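# The Last Few Inches

Eimear Foley keeps a list of handles. It started as a text file and is now a spreadsheet with 119 rows, and each row is a handle that somebody, somewhere, might expect a robot to take hold of. There are bar handles, cup handles, knobs, recessed pulls, levers and a few that she has filed under "other" until she can think of a better word.

Foley is a perception engineer at Likau, a software company on the second floor of an old printing works in Bavon. The company doesn't build robots. It writes the code that sits between a camera and an arm: the part that decides what the camera is looking at, where the hand ought to go, and how to get it there without knocking into things. Its customers already have arms. What they don't have is an arm that can reliably open something.

"Getting the hand near the handle was solved before I was hired," Foley says. "I work on what happens after that."

Most of the company works on what happens after that. The office talks about it as the last few inches, and a good share of the code base is devoted to it.

## What the wrist sees

For most of a reach, Likau's software relies on a camera mounted away from the arm, which has a clear view of the room. As the hand closes in, that camera becomes less useful. The forearm gets in the way, then the hand does. Control passes to a second camera on the wrist, which looks out past the fingers through a very wide lens.

The wide lens was Jarlath Tierney's choice, and he has had to defend it more than once. A wide lens bends straight lines. A door edge comes out as an arc. The picture is a circle, with nothing in the corners, and the robot's own fingers fill much of the lower part of it. Older vision code, written for ordinary cameras, does badly with all of this. The usual fix is to flatten the picture in software before doing anything else with it.

Tierney's team tried that first. Flattening stretched the outer part of the view so much that the detail there was of little use, and it took time on every cycle. They now feed the round picture straight into the network and let it learn the bend. The geometry is dealt with later, when a point in the picture has to be turned into a direction in space. A lens model handles that step in a single lookup.

"You only need to be correct about a few points," Tierney says. "Two ends of a handle and the surface behind it. The rest of the picture can stay bent."

The fingers were the other argument. For the first year they were masked out, painted over with a flat color so the network would ignore them. Judite Sequeira, who writes the controller, asked for them back. Her reasoning was that the gap between a fingertip and a handle is the thing she needs to control, and it is easier to measure when both are in the same picture. If the arm's calibration has drifted a little, the error shows up in both places and mostly cancels.

The mask came out in August. The network had to be trained again from scratch, and for two weeks it confused black handles with black fingers. More training data fixed most of that. A black handle in front of a black gripper is still the case Foley checks first when a new version comes in.

## Hanrahan

Nearly all of the training data comes from a simulator the company calls Hanrahan, after the street its first office was on. It draws a piece of furniture or equipment, puts a handle on it, places an arm in front of it and renders what the wrist camera would see. Then it moves a light, changes a color, shifts the arm and does it again.

The pictures aren't pretty. Surfaces are plain, shadows have hard and ragged edges, and the round border of the view is stepped where it ought to be smooth. Visitors from the games business have offered to help. Mahnaz Rahimi, who runs the simulation group, turns them down politely.

"I could spend the whole budget on nice shadows," she says. "I'd sooner spend it on wrong ones, lots of different wrong ones, so the network stops caring about shadows."

Shadows cause more trouble than people outside the field would guess. A dark upright shape on a panel can look very much like a bar handle. The arm casts shadows of its own, and these move when the arm moves, so the network can't learn to ignore them by position. Rahimi's group now has a setting that throws extra shadows from objects that aren't in the scene at all. Her engineers call it the ghost setting. It made the scores worse for a month and then better.

What Hanrahan gives them that a real camera can't is the answer. For every picture, the simulator knows the exact position of the handle, its angle, how far it stands out from the surface and how much room there is behind it for a finger. On the real arm someone has to measure those things by hand, and the measurements are never quite as good.

## Choosing a grip

Once the handle has been found, the planner takes over. It is called Tallis and it is the oldest piece of software in the building. Bernadette Ó Briain wrote the first version by herself and still approves every change to it.

Tallis works by proposing grips and throwing them out. For an upright handle it will propose closing from the left and right at several heights, along with a few tilted versions of each. It then runs a series of cheap checks. A grip goes if a finger would have to pass through the surface, or if the arm would have to bend past a joint limit. It goes if a fingertip would land on the bracket that holds the handle on. The survivors are scored, and the best one is sent to the controller.

The bracket check is recent. Early versions of Tallis treated a handle as a rod floating in space, and it chose grips that looked fine on paper and closed on the mounting hardware. Ó Briain now models a handle as a rod with two arms and a gap. She says the gap matters most. If the space behind the rod is narrow, a finger has to come in at a slant, and a slanted finger has less contact when it closes.

Planning takes 55 milliseconds on the computer that ships with the product. She would like it to be lower, but she won't drop any checks to get there.

Sequeira's controller then closes the distance. It doesn't follow the plan blindly. On each cycle it looks at the wrist picture again, compares the gap on one side of the handle with the gap on the other, and nudges the hand toward the middle. If one fingertip gets too close to a bracket, it backs off and asks Tallis for another grip.

The backing off was hard to get right. The first version was too nervous and would hover in front of a handle, moving in and out, until a timer ended the run. Sequeira fixed it by making the controller remember. A grip that has been rejected stays rejected for the rest of the attempt, even if it starts to look good again. The customers didn't notice the change, but the log files got a lot shorter.

## A hundred tries

Every evening the build server takes the day's code and runs it in Hanrahan. Each handle type gets 100 attempts, with the starting position and the lighting changed every time. The results are waiting by morning. A handle that does worse than it did the night before is marked in orange, and whoever touched the code last gets to look into it.

The summary table tells them little. To find out why a run failed, they have to watch it, and they watch it from the wrist. Rahimi built a viewer that steps through an attempt one frame at a time, with the network's guesses switched on or off. Foley keeps them off for the first pass. She wants to know whether she can find the handle herself before she looks at what the software thought.

Tierney likes to stop at the point where the fingertips come level with the handle. He says most of what he needs is there: how the hand is lined up, how much of the background shows between the finger and the bar, and whether a shadow has pulled the guess to one side. When he can't decide, he carries his laptop across to Sequeira's desk and they argue about it.

The next release is due to go to customers with support for handles that move, the kind that fold down or turn before they pull. Ó Briain has started a new branch of Tallis for it. Foley has added a column to the spreadsheet, and most of it is still blank.

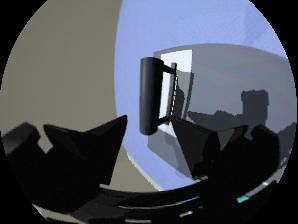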